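Mar 19, 2023. Nestthorpe, Pivex open day

Went with Velimir Lazarević, mostly to see whether the hand-held gripper is as easy as their flyer claims. Pivex had it at a wooden table near the back. Two black fingers, a body that looks heavier than it should, and a man from Drurkby doing the talking.

His pitch: 4000 recorded grasps, and the arm learns the rest. I asked how many were on different tables. He said he'd have to check. 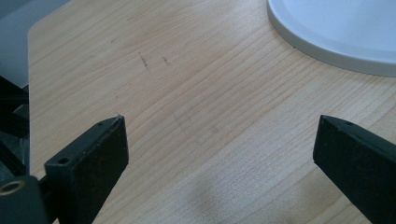 I also asked about finger wear, and got an answer about software. Velimir wanted to know if the tips could be swapped without recalibrating. "In principle." We've heard that one from Morgan, back in February, and lost two days to it.

The claimed success rate was on a poster with no test conditions given. 23 people had signed the visitor sheet by the time we left, and I didn't hear anyone else ask about failures.

To follow up:

- Ask Pivex for the raw log of 200 grasps in a row, misses included. No edited video.
- Get a price for spare fingers, in writing.
- Find out what happens on pale, shiny wood under strong light. Our own bench is close enough to this that I'd want to see numbers before anyone borrows a unit.

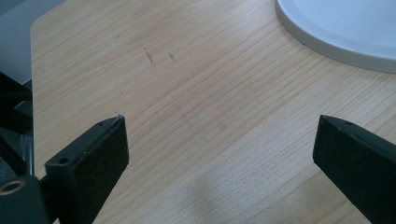

- Velimir to write to Drurkby about the recalibration question. I don't expect much.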